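Simulate first, solder later

I'll say it plainly and get it over with. If you are building a two-armed robot in a shared workshop, do the simulated kitchen before you buy a single motor. I know this is unpopular. I had the argument again last month at Mostura, where I rent a bench, and lost it on volume.

The case against goes like this. Simulation is cheating. Fake physics, fake friction, everything works until you plug something in. A proper builder cuts metal. Fine. I cut metal too. I have a box of it under the bench, mostly brackets with the holes in the wrong place.

Those brackets are my whole argument really. Every one was made for a reach I'd guessed at. 36 of them. Guessed with a tape measure and a lot of confidence, then drilled on the workshop's one decent pillar drill while somebody waited behind me for their turn. In a shared space your mistakes cost other people's evenings. A bad run on my own laptop costs me a cup of tea.

And the boring tasks teach the most. Forget stacking cubes. Give the thing something flat and wide and awkward, something a person would carry with two hands without thinking, and see what it does with it.

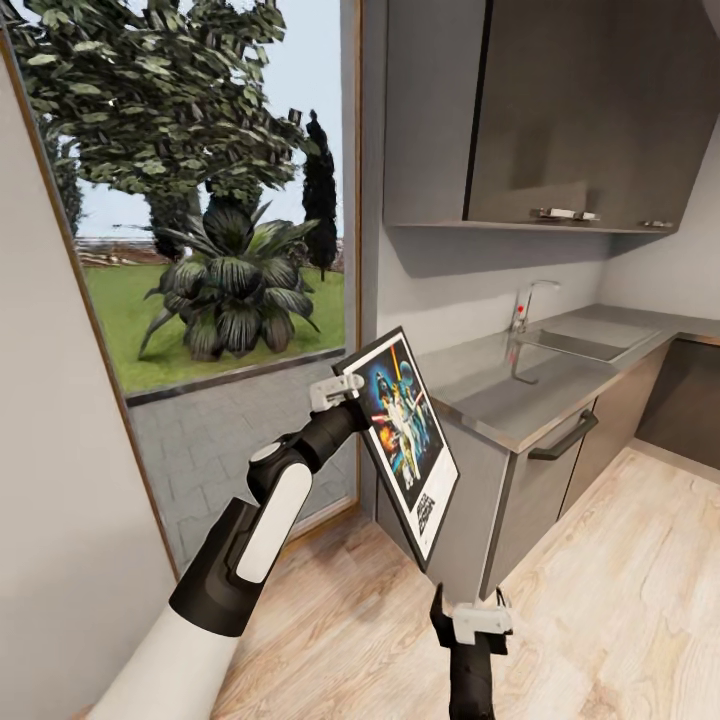
Zandale kitchen, left gripper on the poster frame, right one still open.

Look where it's holding. One corner, and the whole poster tipped over steeply. Now think about that with real weight and real glass on a real floor. I'd much sooner have that conversation with myself at the laptop than at the bench at ten at night with a dustpan.

I did 252 runs of the framed poster job before I ordered any parts. Dull work. But I came out of it with a shorter parts list and a different wrist, and I scrapped the mounting plate I had been so proud of. The second arm went further out to the side as well. None of that cost anything except electricity and my temper.

Where the other side has a point – grip. My simulated fingers hold things far too kindly. Anyone who tells you the numbers carry straight across is selling you something. I bought the Lawal motors partly on simulated loads and they run hotter than I would like, so I've been caught out as well. You still have to test on the bench, with a cheap frame and a blanket underneath. Just do it second.

The other complaint is that its lonely. People join a workshop to make things near other people, and a bloke staring at a rendered kitchen isn't much company. I do accept that one. So bring the laptop in. Put it on the big table. I've had better advice from the woodwork lot looking over my shoulder than from any forum, mainly about how you ought to pick up a frame in the first place.

What I'd like to see at Mostura is a small rule. Before you book the pillar drill for a robot part, show the part moving on a screen. Two minutes, any software, doesn't have to be pretty. It would free up the drill, and it might save the next person from thier own box of brackets.

Mine is still under the bench if anyone wants aluminium. Help yourself, most of it's straight.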